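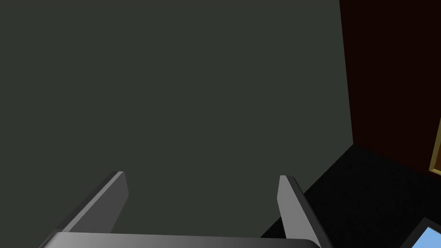 Flestthorpe Parish Magazine Recipes

1,248 recipes typed up from the back pages of a village magazine, one row each, in a single CSV file. If you have ever wondered how many ways a determined parish can set things in aspic, you can now sort by column.

What's in it

recipes.csv has 7 columns: id, title, contributor, issue, ingredients, method, notes. Text is UTF-8. Line breaks inside the method are kept as \n, and fractions are written out (1/2, not ½), after an evening with Excel we would like to forget.

The notes column holds whatever the magazine's editor added underneath. It is often ruder than you would expect.

Spelling and units

Left as printed. "Brocolli" stays. Ounces stay ounces, and "a teacup" is still a teacup, so don't write in asking how big. Oven temperatures are a mixture of gas marks, Fahrenheit and "hot". A converter script lives in tools/ and handles the first two.

Contributors

Surnames have been cut to initials unless the family said otherwise. Mrs D. and Mrs D. are different people and did not get on. Their Christmas cakes have separate ids and should not be merged — two people have now sent us a patch doing exactly that.

Known problems

The August issues are thin. Everyone was away, and the page was usually given over to chutney.
Id 1,000 is a recipe for whitewash. It was printed under Recipes, so it is in.
Some methods stop at "continued overleaf" where the next page is missing. We haven't guessed the endings.
"Schnyder pudding" appears under several spellings and with no agreed ingredients.

Using it

Do as you like with it, including cooking, but please keep this file with the data. Nothing has been tested for safety. The home bottling advice in particular should be read as history.

Corrections

Open an issue with the id and a scan of the page. Heidrun Leitner checks the transcriptions, Laurențiu Manole looks after the scripts, and both tend to reply on a Thursday.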